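About Truteck

Truteck writes the software that sits between a surgeon's intention and the movement of a robotic instrument. We do not build robots. Our work covers control, perception and planning, together with the tools that engineers and researchers use to test all of these before anything is tried outside a laboratory.

The company was founded by Sorcha Dolan and Maeve Lynch, who had worked together for several years on motion control for small jointed tools. Ms Dolan leads the control and planning groups. Dr Lynch is responsible for perception and for our research partnerships. Our staff are drawn from engineering, mathematics, computer science and theatre nursing, and all of them share one building, with the test laboratory on the ground floor.

What we do

Our principal product is Fluredari, a control and planning package for two-handed robotic suturing in research settings. Fluredari takes a plan for a stitch and turns it into coordinated motion for a pair of instruments. It holds limits on force and speed at every step and will bring both instruments to rest if the measured motion departs from the plan by more than a set amount. The operator may take over at any point, and control passes across without a restart.

Suturing is a demanding subject for software. Soft tissue moves when it is touched, and a plan made before the needle enters may be out of date by the time it leaves. Thread is harder still. It bends, loops over itself and passes behind the instruments, and a short tail left from one stitch can easily be taken for part of the next. A wet surface also throws back bright points of light, which a simple vision system may read as metal or as the edge of a wound.
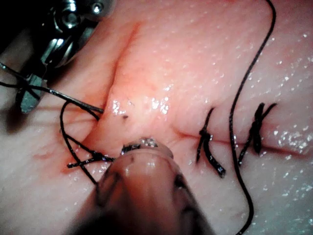
The perception group has therefore given much of its attention to thread. Hviid, our perception library, follows a strand as a single continuous curve and keeps an estimate of its path where one part crosses another or is hidden by a tool. Each part of that estimate carries a measure of confidence. When confidence falls below the level set by the operator, the planner is told so, and it will choose a slower movement or ask for a fresh view. Hviid treats a tied stitch, a loose strand and a knot still being formed as separate things, and the planner applies different rules of clearance to each.

Planning is carried out in short sections. The software proposes where the needle should enter and leave, how the thread should be drawn through, and which instrument should hold while the other moves. It then checks the proposal against the latest view of the tissue and revises it where necessary. A stitch is never planned once and then simply played back.

Tools and testing

Guramov is our recording and replay tool. It stores camera views, joint positions, force readings and every decision made by the planner on a common clock, so that a trial may be examined later by people who were not present. Our current regression set contains 2217 recorded trials. Every proposed change to the control or planning software is run against the whole set, and a change that alters the outcome of any trial is reviewed by two engineers before it is accepted.

A separate suite of 285 tests covers faults, such as a lost camera signal, a stalled joint or a late message. New releases must also complete a run of 72 hours on the bench without an unexplained stop. Release notes list the known faults as well as the changes, and are sent to all partners on the same day.

Working with us

Truteck works with university departments and teaching hospitals under written research agreements. We have eight such agreements at present. Partners receive the full source code of Hviid and Guramov, and may publish their findings without our prior approval. We ask only that results be reported together with the version of the software used.

We offer a small number of student placements each year, beginning in February. Placement students join one of the working groups and are given a defined piece of work, with a named supervisor. Applications for the coming intake close on 16th August and should include a short letter stating which group the applicant wishes to join.

Enquiries about research agreements should be addressed to Dr Lynch. Questions about placements and all other posts should be sent to the main office, marked for the attention of Ms Dolan.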